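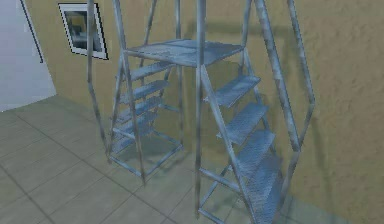 Kallari level set, read me first

Kallari is a set of 185 levels for the old ladder and platform game Gamcombe. I collected them from disks that members of our club still had at home, and I converted them to plain text so that they can be opened in any editor.

What is inside

levels/ has one file for each level, numbered from 001.
scores/ has the high score tables, where the disk still had one.
notes.txt has the remarks of the level authors, in the original spelling.

Format

Each level is 15 lines. The first line is the title and the other 14 lines are the map. The letter H is a ladder, the equals sign is a floor, the dot is empty space, and P is the place where the player starts. Levels made with the Pelletier editor can also have the letter T, for a trapdoor. The first release of the game does not know this letter and will stop loading when it finds one.

Known problems

Level 062 has two starting places. The game uses the lower one. I left it as I found it on the disk.
Level 117 has no title, so the first line is blank. Please do not remove this line.
In the time trial levels the limit of 580 ticks is too short on a fast machine. Sanne Kuipers wrote a small patch for it, and it is in the folder tools/.

Thanks

Jianguo Tian read the damaged disks, and Janaína Fagundes tested all the levels of the Nurnent series, also the very long ones.

Last change: 2023-04-07. The next thing I want to add is the music files, but I have not yet understood their format.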